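The Morning the Buses Stayed Put

I found out about the strike the way most people in Zumville did, which was by standing at a bus stop at 5:40 in the morning and slowly realizing I was the only idiot there.

Well, almost the only one. A guy in hospital scrubs was sitting on the curb with his shoes off. He looked up and said, "They're all down at the depot," and went back to rubbing his foot. So I walked down to the depot.

If you don't know the place, the Greco Street depot sits right where the road narrows before the bridge, and anything that happens at its gate happens to the whole east side of town. That morning what was happening was buses. They were parked nose to tail across both lanes, hazards blinking, with drivers leaning on them and drinking coffee out of thermos lids. Behind them the cars were already backed up past the tire shop. People were honking in that long, hopeless way where you just put your elbow on it and think about your life.

The trouble started the night before, on the last run of the 14. The driver was Ximena Yáñez, and she has been driving that route long enough that half the riders know her kids' names. A passenger got on near the fairgrounds, refused to pay, and when she asked him a second time he reached around the plastic shield and hit her. She pulled over, opened the doors and called it in. Then she waited. The company's own log, which a supervisor read out loud at the gate in front of everybody (I don't think he meant to be so generous), had help arriving 57 minutes after the call.

That number was on cardboard signs by sunrise. Just the number, in black marker. You didn't need the rest.

I talked to Yáñez a little after seven. She had a bruise coming up along her jaw and she was wearing her uniform jacket over pajama pants - she'd slept for maybe an hour, she said, and then her phone wouldn't stop. She wasn't all that interested in the man who hit her. What she kept coming back to was the wait. "I had a lady on there with a baby," she told me. "I'm telling her it's fine, somebody's coming. I said that so many times I felt like a liar."

What the drivers wanted

I'd expected a long list, and it was pretty short. They wanted the panic buttons fixed. Satia, the outfit that runs the buses under contract with the city, put buttons in every cab a couple of years ago, and the drivers say plenty of them have been dead for months. They wanted a second person on the late runs out to Plurnport, where there's a stretch with no streetlights and no phone signal. And they wanted the shields extended so that an arm can't get around them, a request they'd made back in July and heard nothing about.

Around 30 drivers were there when I arrived, and more kept turning up as their shifts came due. By eight there was a folding table with breakfast on it. Somebody's aunt had brought tamales, and I'd like it on the record that I paid for mine.

Not everybody was charmed. A woman in a delivery van told me she'd lose the whole morning's pay and wanted to know who was going to strike for her. A father walked past with two kids in school polos, one on his shoulders, and didn't say anything at all. I thought about them a lot on the way home. It's easy to cheer for a blockade when you've got no place to be.

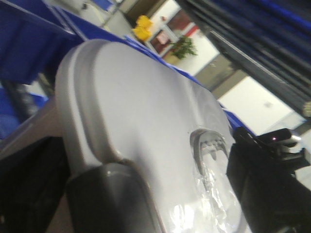

How it broke up

The city sent somebody from the transit office at half past nine, a tired man in a good coat. He stood on the depot steps and talked with four drivers for a long time while the rest of us pretended we weren't trying to listen. When they came down, one of the four climbed on a bumper and read the deal off the back of an envelope. Every button tested within 2 weeks. Late runs to Plurnport doubled up starting right away. The shields would be "looked at," and that got a big groan.

They voted by raising their hands. It passed, though there were more folded arms than I'd have guessed. Then everybody picked up their cups and got back in the buses, and the engines started one after another all the way down the block. It's a good sound, I have to say! I hadn't known I liked it.

I rode the 14 home. The driver was a young guy I'd never seen before, and before he pulled away from the curb he pressed the little red button by his knee, held it down, and waited to see if anyone would answer.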